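I bought the Fasard facial steamer in January after Cillian Madigan at work wouldn't stop going on about his (his skin does look great, annoyingly). I've used it twice a week ever since, usually before a clay mask.

It heats up fast and the mist is lovely and fine, with none of that spitting I had from my old Femdale one. My nose and chin feel so much softer afterwards!

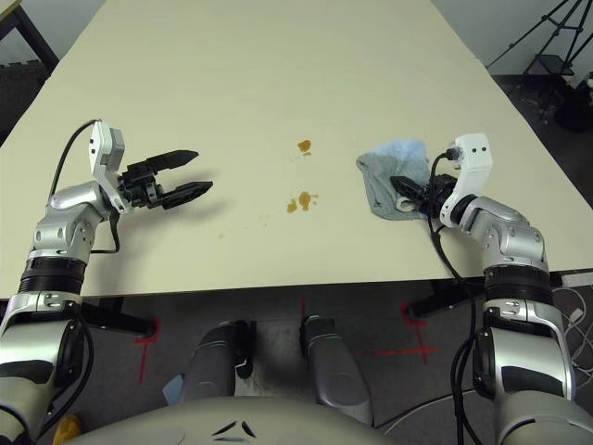
My only real grumble is the tank. It's tiny, so you get one decent session and then you're back at the sink, and the lid is a pain with wet hands. I'd still buy it again, and my sister's already asked for one.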